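About Steltthorpe Kitchen School

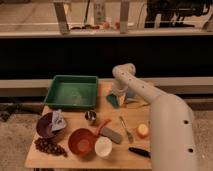

Steltthorpe Kitchen School runs short courses in everyday cooking, coffee and kitchen organization. Hubert Lehner and Silvana Paiva opened it in March with one room, 4 worktables and a shelf of bowls and measuring cups. We now teach 200 students a year in 3 rooms on the same floor.

Most of our students are adults who cook at home and want to get better at the basics. The first class covers measuring, setting out ingredients and clearing a table as you work. Students handle coffee beans, fruit and dry goods from the first day, and they put everything back at the end - trays, spoons and cups included.

Silvana Paiva teaches the Monday coffee course. Gion Zwahlen teaches fruit and preserves and looks after the store room. Hubert Lehner plans the schedule and does the buying. Normunds Mockus joined us last year to run the kitchen organization classes, which deal with small kitchens, shared counters and drawers that no longer close.

Classes have no more than 7 students. Aprons, tools and ingredients are included in the fee. Please bring a container with a lid if you would like to take food home.

We also take group bookings from offices and schools. Groups use the large room and can choose any class from the regular program. To book, call the front desk or fill out the form on the Contact page.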